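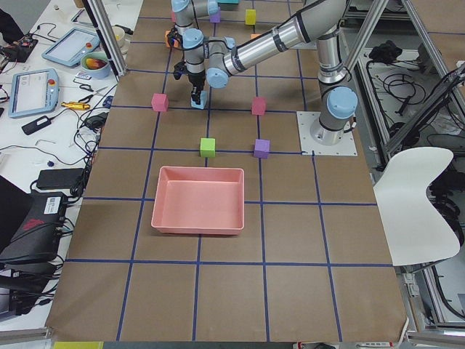 Kondar Foam Cubes with Sorting Tray

Home > Learning and Play > Sorting > Kondar

The Kondar set is made for sorting games, first counting and colour work at a table. The cubes are of soft foam, so they make almost no noise when they fall, and they are light enough for small hands. You receive the cubes in mixed colours together with one low tray.

The tray has a flat bottom and sloped walls. We chose the low wall because children can see all the cubes inside without standing up, and it is easy to take one out again. When the game is finished, the tray serves to carry everything back to the shelf.

Product details
Material of cubes: foam
Colours: pink, yellow, orange, lime green, purple, light blue
Number of colours: 6
Tray: rectangular, salmon pink
Pieces in the classroom pack: 133
Article name for reordering: Kondar Classroom

How to use
Cover the table with kraft paper and make squares on it with coloured tape. Put a cube in a square and ask the child to find another one of the same colour. For older children, two players can fill the tray in turns, following a pattern card. Pattern cards are sold separately under the name Marino.

Care
Wipe the cubes with a damp cloth and mild soap. Please do not put them in the washing machine or on a radiator. The foam can keep a mark if it is pressed for a long time under something heavy, so store the set on top of the other boxes.

Delivery
Orders are packed in our Skorkusen warehouse. Schools which need 200 pieces or more can write to Evanthia Karagiannis for a price. The next delivery of single trays is expected in March.

Goes well with: Marino pattern cards, Kodness storage box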